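Notebook, hand-held gripper bench
1/30/18

Rules for the hand-held grippers, second pass

Sat down with Agustina Herrera to go through the bench rules again. The first version was one page and had grown notes in the margins that contradicted each other. What follows replaces it. The old sheet is in the back pocket of this book, please don't work from it.

Background, short. The Jurnard tools get passed between people more than they used to. Everyone has been checking them, but everyone checks something different. I look at the pivots first, Agustina looks at the pads, and the Iturra people look at whatever was wrong last time. Hence a fixed order.

Before a session

1. Read the tag on the handle and write the tool number in the session log. If there is no tag, the tool stays on the shelf.

2. Open and close the fingers 11 times, slowly, with nothing between them. Feel for catching at the pivots. A tool that catches goes in the repair tray with a note saying where in the stroke it happens.

3. Lay it on the bench with the fingers open and look at both pads from above. The pads should face each other squarely. Check the small screws on top of the pad blocks if your tool has them fitted. Finger tight plus a quarter turn, no more. We stripped 4 blocks last year by going past that.

4. Look at the facing on each pad, inner side and all the edges. See the wear section below.

5. Clear the table of anything not on the object list for the task. Glassware stays on the list for now, but see the note under open points.

Pad wear

We argued longest over this one. The old rule said "replace when worn," and people read it differently. Some swapped facings at the first bit of fuzz, others ran them until the block showed. Agreed on three grades:

Grade A. Edges clean or slightly fuzzy, face flat. Use.

Grade B. Edges frayed, small bits standing up, face still flat and fully covered. Use, but log it, and look again at the end of the session.

Grade C. Any flap or strip that reaches into the gap, or chewed edges, or bare block showing. Do not use. Replace the facing on both fingers, even if the other one is still at A or B. Mixed facings grip unevenly and we have enough trouble comparing sessions as it is.

Grade each pad separately and write both down, left then right, as in B/C. The worse of the two decides what happens to the tool.

The pair on the bench while we were writing is a B/C by this scale. The left facing is a little ragged at one top corner. The right one has a torn flap curling into the gap and frayed fibers at a lower corner, so under the new rule both get changed. 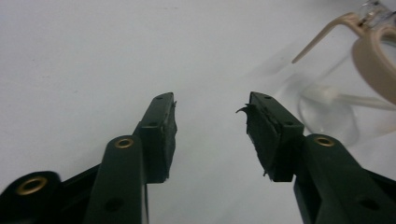
Replacing a facing

1. Peel the old facing from one corner. Don't lever against the finger arm with a blade.

2. Clean the block face and let it dry fully. Old adhesive left at the edges is what starts the lifting, as far as Agustina and I can tell.

3. Cut the new piece from the Fisstead sheet with the steel template. Scissors leave a wavy edge.

4. Press on, clamp lightly, leave overnight. No sessions on it before then.

5. Reset the count on the tag to zero and initial it.

Interval

Set at 500 closes or Grade C, whichever comes first. I wanted to go by grade alone. Agustina pointed out that people grade generously at the end of a long session, and she has a point. The number is a guess and we should revisit it once the log has enough in it. Write the count down even when nothing looks wrong.

Open points

- Glassware. I'd like Grade A pads only for anything glass. Agustina thinks B is fine. Left as is until we have something to compare.

- Skunalent wants the wear grades in their session format. Their field only takes one letter. Ask whether they can take two, otherwise send the worse one and keep the pair in our log.

- Facing stock: 36 pieces cut and in the drawer. Reorder sheet before the next big batch.

- No rule yet for dropped tools. For now treat a drop like a new session and run the whole check from step 1.

- Agustina to print the grades on a card and tape it inside the cabinet door.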